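I've spent a good part of April swapping fingers on a hand-held gripper, and I'm still not convinced by the thing everyone told me I'd be convinced by.

The short version of the pitch goes like this. You put a soft ribbed pad between two stiff plates, the ribs bend around whatever you're holding, and you stop worrying about exact finger placement. Pascal Grube swears by them. He sent me a set printed to fit my mount, along with a message that said "you'll never go back", and that's the kind of sentence that makes me get out a notebook.

So I did two sets. Plain flat fingers first, then the ribbed ones. Same objects, same table, same tired wrist. I did 298 grabs with the plain fingers and 298 with the ribbed, and I wrote down every drop, every slip and every time I had to have a second go.

Soft things went to the ribbed pads, no argument. Crumpled bags, a rolled-up sock, a sponge. If that's your whole workload, buy them and stop reading.

Hard things with a curve were where I expected the big win, and it wasn't big. A computer mouse is a decent test because it's smooth, rounded, heavier at one end, and has buttons you don't want to mash. The ribbed pads held it well once they had it. Getting it was another matter. Come in a few degrees off and the ribs fold sideways, the mouse turns in the grip, and you're holding it by a corner. The flat fingers dropped it more often, but they dropped it straight away, and I'd rather have a failure I can see.

Misaki Nomura thinks I'm being unfair — her view is that I learned on flat fingers and my hand is trained for them. Could be. I had her try it and she liked the ribbed set better. She also stopped after 196 grabs, so I'm calling that an opinion.

Then there's the camera. It's a very wide lens and it bends everything near the edges, and with bulky pads in the middle you lose sight of the contact point just when you need it.

Wear is the other thing I can't judge yet. Ask me again after another few hundred.

We use cookies to remember your preferences and count visits. Accept | Manage settings

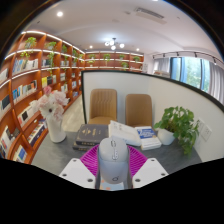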